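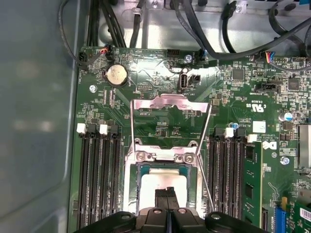 Up before six again. Dry, with a cold wind from the east, and the forecast said it would hold until the evening, so I decided it would be the shed today and the potatoes could wait. Porridge, then packed the bag: brushes, scraper, old sheets, two flasks, cheese rolls. I forgot the sandpaper and had to go back from the end of the road for it, and so missed the early 138 and stood at the stop for the next one.

The bus was nearly empty as far as Notudness. The blackthorn is over on the cutting and the first bit of hawthorn leaf is showing where it gets the sun. The field by the pumping station still has standing water in it. They ploughed it too wet in the autumn and I can't see them getting anything in there before May.

Plot 44 looked better than I feared. The broad beans have come on since last week and are standing up properly, apart from the row nearest the path, where something has been along and nipped the tops. Pigeons, I expect. I put the netting back over and weighed it down with bricks. The garlic is a bit yellow at the tips but it was the same last year and it came to nothing. Rhubarb is away. I pulled enough for a crumble and left the rest, as the crown was only moved two winters ago and I don't want to tire it.

Started scraping at half past eight. The old paint on the south side comes off in long curls and is quite satisfying to do. The north side is another matter. It is stuck fast in some places and gone altogether in others, and the boards behind the water butt are soft at the bottom. I pushed the scraper into one and it went in further than I liked. I emptied the butt on to the raspberries with the can, which took most of an hour, and dragged it clear so I could get a proper look. Two boards will have to come off. The frame behind them seems sound. I tapped it all the way along and it only sounded dull at the corner, and that may have been me wanting it to be finished.

The shed is older than my time on the plot. Under the brown there is a cream, and under the cream a blue, a strong one, which must have looked smart when it was new. I found a patch of it behind the hinge as clean as the day it went on. I thought about blue for a while after that. I sat on the upturned bucket with the first flask and looked at the shed and tried to see it blue, and couldn't quite. There is a blue one three plots down and it would look like copying. 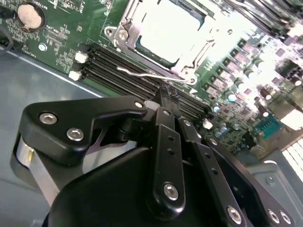 The colour has taken up far more of my evenings than it should. I had the Dilard card on the kitchen windowsill all through March and changed my mind every time the weather changed. The pale greens look like a hospital, and the one called Moss is really a brown. I want something with a bit of blue in it that will sit well next to the galvanised sheet on the roof. In the end I worked out what I was after by thinking of the green of a server motherboard with the grey sheet metal of the case around it, and how well the two go together. I have looked at plenty of those and never thought of it as a colour for a shed. The nearest on the card is number 5 on the second fold, a shade darker than I would pick, but outdoor paint fades and in a couple of years it will have come round to where I want it.

I did a test patch by the door at eleven and went off to do other things while it dried. Sowed a row of beetroot and half a row of spring onions, both from Zeleke packets, the beetroot left over from last year. Old beetroot seed usually comes up for me if I soak it, and I had soaked it overnight in a saucer and then carried it on the bus in a jam jar. The soil is still cold an inch or so down. I put fleece over the row and pegged it. The spring onions can take their chances.

Then hoed between the onions. There is a lot of bittercress this year, already in flower, and it fires its seed at your face if you leave it too long. I took it out by hand where it was close to the sets and put it in the bin bag, as I don't trust the heap to get hot enough. The heap is another job. It wants turning, and I have been telling myself that since January.

Ate my rolls in the doorway out of the wind. A robin came down for the crumbs and went straight over to the hoed ground afterwards. Two people came past with a barrow and asked what colour that was supposed to be. I said green. One of them said it looked black. I said it was wet, and they looked at it a bit longer and went on.

By one o'clock the patch had dried and it had gone lighter, as I hoped. It looks right against the roof. It doesn't look so good against the door, which is still brown, but the door will be done too. I am settled on it. I wrote the number on the inside of the shed with a pencil, so that next time it needs doing I won't be starting from nothing.

Sanded the south side in the afternoon and got the first coat on from the eaves down to the level of the window. The paint is thick and drags in the wind, and I had to keep going back over the edges. I should have brought the wider brush. A good deal of dust blew on to it from the path and I shall have to rub that part down again. I stopped when my wrist began to ache. I used to do a whole room in a day and go out in the evening, and now one side of a shed has me looking for somewhere to sit down.

The two new boards are a worry because of the cost. The timber yard put its prices up again after Christmas and I can't find anything the same width as the old ones. I could take wider ones and have them trimmed, or I could use the planks off the old cold frame, which are the right width but a bit short. I measured them twice and they are short both times. With a batten across the bottom it might be hidden. I would sooner use what I have. There is 100 pounds in the tin for the plot this year, and the paint has had a good part of it already. I still need seed potatoes for the second bed and a new rose for the can.

Washed the brush at the tap. They have turned the water back on for the season and there is already a leak at the joint by the gate, dripping on to the slab. I wrapped a rag round it and put a note on the board.

Walked into Notudness for the bus and had a pot of tea at the Dridedar while I waited. They have moved the tables around and put the big one in the window, where the draught is, and everybody sits at the back. The toasted teacake has gone up but is still a decent size. I had paint on my sleeve and on my chin too, as I found when I got home and looked in the mirror. The woman at the till had said nothing about it.

Home by a quarter to six. It started to rain soon after, lightly, well ahead of what they had said. The can gives four hours before it is safe from showers. The top part will have had that, and the bit around the window won't have. I stood at the back door for a while as if that would help.

Made the crumble. Too much sugar in the topping and the rhubarb a bit sharp underneath, so between them it came out about even. Ate it with the last of the custard. I rubbed some cream into my hands, which are cracked along the thumbs again. I must wear the gloves.

For next time: sandpaper in the bag the night before. Wide brush. Tape measure, the metal one. Screws for the batten, and see whether there is any of the old felt left in the loft to go behind the boards. Potatoes on the first decent day, whatever state the shed is in. It was still raining when I went to close the curtains at ten.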